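Steaming on the bed and the black clothes pile

September 17, 2023

I gave away the ironing board in May. It lived behind the bedroom door in Finddale, fell over whenever anyone came in, and I was using it perhaps twice a month. Since then I have done everything with a garment steamer, and a few people have asked how I get on without a board or a rail.

Mostly I use the bed. Steamer instructions tend to tell you to hang things up, and for shirts I still do. For dark, soft things I prefer to lay them flat, pull the hem straight with one hand and go over the creases slowly with the other. I do the seams first. If a layer has folded under itself, stop and open it out, or you will press in a line that takes longer to get rid of than the crease you started with.

Black clothes are the worst for lint. I own far too many of them, and I keep a fluffy blanket on the same bed, so I have only myself to blame. I go over them with a damp hand before steaming and again with a sticky roller once they are cool. It never gets everything.
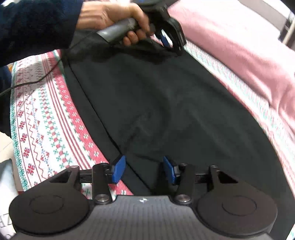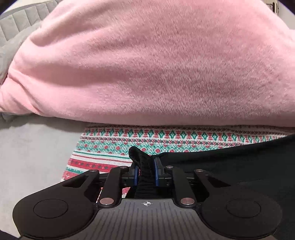
The black garment laid out with the steamer in the first, and a small piece of black knit by the pink blanket in the second.

Small knitted things I don't steam at all. They get smoothed by hand, folded once and put in the drawer. Begoña Rivas rolls hers and says they keep their shape better, but ribbing seems to go slack on me when I do that – it may be that I roll too tightly.

The order I work in now is shirts, then trousers, then anything black, then small things. It takes as long as one radio programme if I don't stop for tea. I refill the steamer before the black things, as it starts to spit when the water is low and the marks show up badly on dark cloth.

Junaid asked whether the mattress gets damp. A little, on top. I put an old towel under anything thin and leave the bed unmade for an hour afterwards. Next job is the winter coats, which are still in the bag they went into in spring.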